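Grapes: do you wash the whole bag when you get home?

Kitchen Table Forum > Fruit & Veg > Storing and Keeping

marilou_e
Posts: 1,542
5 Mar 2022

OK grape people, I need you! I have gone completely overboard on green grapes this winter (there was a sale, I have no self-control, there are now two giant bags in my fridge door) and I want to settle how everyone stores them. My mother washed the whole lot the second she walked in from the store, pulled every grape off the stem and put them in a big bowl. I have always done the same. Then my sister-in-law came over, looked in my fridge and told me I was ruining them. Ruining them!

So which is it? Wash first or wash later? On the stem or off? And does anybody know why the yellowish ones taste so much better than the really green ones? I fight my kids for those.

Marilou Enriquez

pantrypete
Posts: 200

Your sister-in-law is right, sorry. Don't wash until you're going to eat them. That dusty whitish bloom on the skin is natural and it helps keep them from drying out. Rinse it off, put them away damp, and you get mold where the stem goes in. I keep mine in the bag they came in, the kind with the holes, at the back of the bottom shelf. They easily go two weeks that way.

skuvstead_orchard
Posts: 1,000

Agree on leaving them on the stem! When you yank a grape off it usually leaves a little torn spot at the top, and that's where it starts going soft. Snip small bunches with kitchen scissors instead. I do bunches the size of my palm and everybody in the house just grabs one.

On the yellow ones, Marilou, you have excellent taste. Green grapes go from grassy green to a warmer, more golden color as they ripen, and the golden ones have more sugar in them. I go through the whole display at the store looking for bunches with that tint (my husband walks off and pretends he doesn't know me). They don't get any sweeter after picking, so choose them ripe.

tilly_wojcik
Posts: 311

I'm going to disagree with the no-washing crowd. If they're not washed, they don't get eaten in my house. Period. My boys will walk past an unwashed bag for a week and then ask if there are any snacks. If they're washed and in a bowl at eye level they're gone by dinner. So who cares if they'd only last five days? They don't get five days!

What I do: big bowl of cold water, swish them around, drain, then spread the bunches out on a dish towel on the counter until they are really dry. Flip them over once. Then into a wide container with a paper towel in the bottom.

pantrypete

The drying is the part most people skip, so fair enough. But it takes forever. A tight bunch holds water in the middle for hours.

tilly_wojcik

Salad spinner!! Small bunches, gentle spins. Try it before you knock it.

pantrypete

In a salad spinner they'd be juice.

tilly_wojcik

Gentle spins, Pete.

skuvstead_orchard

I've done the spinner with loose grapes and it was fine, for what it's worth. With bunches I got a lot of grapes rattling around the bottom. Depends how fresh the stems are, I think. If the stem is green and bendy they hang on beautifully. If it's brown and brittle they drop off when you look at them.

nadano77
Posts: 46

Yes, look at the stem! My grandfather sold fruit and that was the first thing he taught me. Pale green stem, buy it. Brown stem, walk on by. He'd also lift the bunch and give it the tiniest shake, and if grapes fell off he'd put it back.

Also, can I make a pitch for freezing? Take them off the stem for this one, dry them well, spread them on a tray in one layer so they don't stick together, and bag them once they're hard. They're like little sherbet balls. I started doing it one hot October when our air conditioning was out and now there's a bag in there all year. (Cut them up for little kids, and that goes for fresh ones too, lengthwise in quarters.)

marilou_e

Oh my goodness, this is wonderful. I just went and checked, and one of my bags has lovely green stems and the other is definitely on the brown side. So the brown stem ones are getting washed, pulled and frozen tonight, and the good bag stays unwashed on the stem. Everybody wins, including my sister-in-law, which I'm not going to mention to her.

Follow-up question: has anyone done anything with them besides eating them cold? I roasted some red ones once with sausages and it was fantastic, but I've never tried it with green.

pantrypete

Green work great. Hot oven, olive oil, salt, a bit of thyme, until they start to split. Over chicken thighs or on toast with ricotta. They're a little sharper than the red so they hold up to something fatty.

triven_cook
Posts: 87

I don't love them roasted, they go kind of gray and wrinkly on me and the skins get chewy. I'd rather slice them raw into chicken salad with celery and walnuts. Or pickle them! White vinegar, sugar, a cinnamon stick, a few peppercorns, trim a sliver off the stem end so the brine gets in. Ready the next day and so good with cheese.

pantrypete

If they're gray and wrinkly they were in too long. Pull them when the first few burst.

triven_cook

I'll give it one more go, but I'm keeping my pickles.

skuvstead_orchard

Pickled grapes!! Why have I never done that? I've got a jar washed and waiting already. Does it matter if they're the really plump ones or should I save those for eating?

triven_cook

Use the firm ones, any size. Anything golden and soft, eat it standing at the counter.

marilou_e

Standing at the counter is how I eat most of mine! Picked up one more bunch today (I know, I know) and it's a beauty. Big oval grapes, nice and glossy, a pale green stem running down through them, and one long one that has gone a gorgeous orangey yellow. I have dibs on that one. The others can go in Triven's brine, and I'll report back on how the jar comes out.

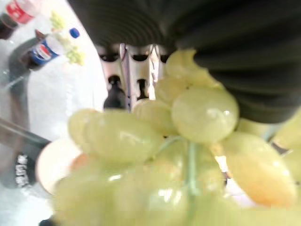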